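Cleaning a very shiny desk top without streaks

Posted by marrowfat, 30 October 2018

I have a desk with a glossy grey top and dark drawers underneath. Every time I wipe it I get smears, and they show badly when the light comes in low. I have tried washing-up liquid and a supermarket glass spray, and the spray was worse. Is there a cloth or a method that works? I don't want to scratch it. Same sort of finish as these: 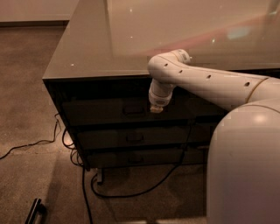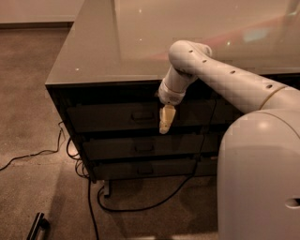
Ilango Thomas
Too much product is the usual cause. Put 2 drops of washing-up liquid in 300 ml of warm water, dip a microfibre cloth and wring it until it hardly feels damp. Wipe in one direction, then go over it with a second dry cloth before it dries by itself. Don't wash the cloths with fabric softener, it leaves a film and you are back where you started. Dust it first or you will be dragging grit across the top.

tansyhill
Newspaper. My mum always used it.

pb_oldfield
I would not use newspaper, the ink came off on the pale edge of mine. White vinegar in water is fine on glass, but if yours is lacquer try it at the back corner first. I bought a Femance cloth in July and it has been good so far.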